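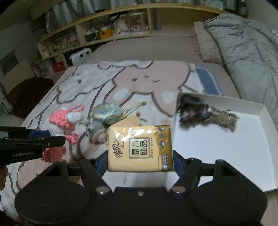
A pack of 清风 tissues, held upright.

Blog > Out and About > Company Visits

A Morning at Notetti: What I Learned From the People in the Noisy Room

5 min read

I have been meaning to write up my visit to Notetti since February, and my notebook has been giving me dirty looks from the corner of the desk ever since. So I've made a pot of coffee, put the phone in the other room, and here we go.

For those who haven't come across them, Notetti makes hinges, latches and catches for kitchen cabinets, out on the east side of Braltstead where the road runs along the old canal. They have 392 people on the payroll, and once a year they open the doors to suppliers, neighbors, families and the odd nosy person like me who spends her working life helping managers talk to their teams. I got my invitation through Agustina Domínguez, who heads up the assembly side and who came to one of my workshops last year. She sat in the back row, asked the hardest question of the day and then wrote to me afterward to say she still didn't agree with my answer. Naturally I liked her right away!

I arrived a little before nine and was given a badge, a pair of safety glasses and a very good cinnamon roll. There was a short welcome in the canteen, with the usual slides about growth and markets, and I will confess my mind wandered to the second tray of rolls. Then Agustina collected our group and took us down to the floor.

The first thing you notice is the noise. The presses are at the far end, behind a curtain of heavy plastic strips, and even with that between you and them you feel the thump in your feet. The second thing, or it was for me anyway, is how people get around it. They have a whole set of hand signals. A flat palm on top of the head means "I need someone over here." Two taps on the shoulder means "swap with me." A man at the packing end did something complicated with his elbows that made three others laugh, and Agustina said that one wasn't in the handbook.

I asked her where the signals came from, expecting a story about a consultant or a safety program. She said they had been there when she started, and that new people pick them up by the end of their first week. When the company tried to write them down a few years ago, the list came out wrong in all sorts of places and had to be handed back to the floor for correcting. I thought that was wonderful. How many of us have written a nice policy about communication for people who were already communicating perfectly well?

From there we went to what they call the Kurano line, which makes a soft-closing hinge they are clearly very proud of. (I was allowed to open and close a sample door as many times as I wanted, and I wanted to quite a lot.) The line had been a sore subject, though. When it was first set up, the day shift and the evening shift didn't get along at all. Each believed the other left the stations in a mess. There were notes, some of them rude. Somebody took to locking up the good screwdrivers.

This is the part I really came to hear about, and the person who told it best was Amancay Herrera. She leads the evening shift and had come in early, on her own time, to talk to visitors, which I thought was generous of her. She said the managers' first idea was a joint meeting with an agenda, and it was dreadful. Everyone sat with their own shift and looked at the table. The second idea was hers. She asked for the two shifts to overlap by a quarter of an hour, paid, with no agenda whatsoever. The outgoing person stands at the station with the incoming person and they hand it over, and if there is nothing to hand over they talk about their kids or the ball game.

Did it cost money? Of course it did, and she was quite frank that she'd had to ask two times before anyone upstairs would listen. Did everybody love each other by the following month? No. She still has a pair of people who can't stand one another, and she told me so cheerfully. "But they hand over," she said. "They don't have to like it. They just have to look at each other when they do it." I wrote that down and underlined it so hard the pen went through the page.

I have thought about it a good deal since. So much of what I get asked to do is about making people like each other - the away days, the quizzes, the towers made of dry spaghetti. I've run plenty of those and I'll run more, they can be great fun. But the teams I have seen do well under real pressure were often made up of folks who would never have picked one another for company. They had a regular moment, every day, when they had to face the person whose work touched theirs. Amancay's quarter of an hour does that job as well as anything I've come across.

After the floor we had a look at the training room, where they've kept one of the original benches from when the firm belonged to the Farías family. It's a big scarred thing with initials carved all along the front edge. New starters still do their first assembly on it. There was a young fellow at it that morning, not long out of school, who was supposed to be demonstrating and had gotten a latch on backward. The older man beside him simply waited. I timed my own patience against his and lost badly. Eventually the boy saw it, turned it around, and went pink, and the older man said "there you go" and moved the next part toward him. I have sat through whole days on coaching that taught me less.

It wasn't all sunshine, and I'd be doing Agustina no favors if I made it sound that way. The canteen is too small, and the line for lunch goes out the door and past the lockers. A couple of people from the office told me quietly that the openness on the floor doesn't always make it up the stairs to them, and that they'd like an overlap of their own. I passed that on, with their permission. Agustina made a face, and then she made a note.

Lunch, by the way, was lentil soup and a very respectable cheese sandwich. I ended up next to a retired toolmaker who comes every year to see whether they've moved his old grinder. They had, by some 2 feet. He was not pleased.

If you get the chance to go next time, do. Wear flat shoes, eat something from the first tray before it goes, and ask to see the Kurano line near the end of the day shift so you catch the handover itself. I missed it this year and had to drive home with only the story, so I've already asked Agustina to put me down for the afternoon tour.

2 comments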